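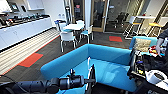 Booth sofa with high rounded back, turquoise.

Cladamo Upholstery Cleaner, concentrate
Item 823. Bottle size 32 fl oz. Low-foam, unscented. For woven synthetic covers on booths, benches and office seating. Do not use on leather, silk or untreated cotton. Dilute 5 parts water to 1 part cleaner. Apply with a damp sponge, wait 2 minutes, blot.
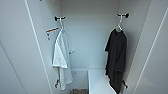
Can the diluted cleaner be stored?
Mixed solution loses strength overnight and should be made fresh for each job.

Keep the concentrate upright, capped and above freezing. Supplied by Conneely. Data sheet revised 23/06/2025.

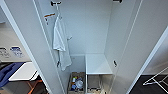
White wardrobe, doors open.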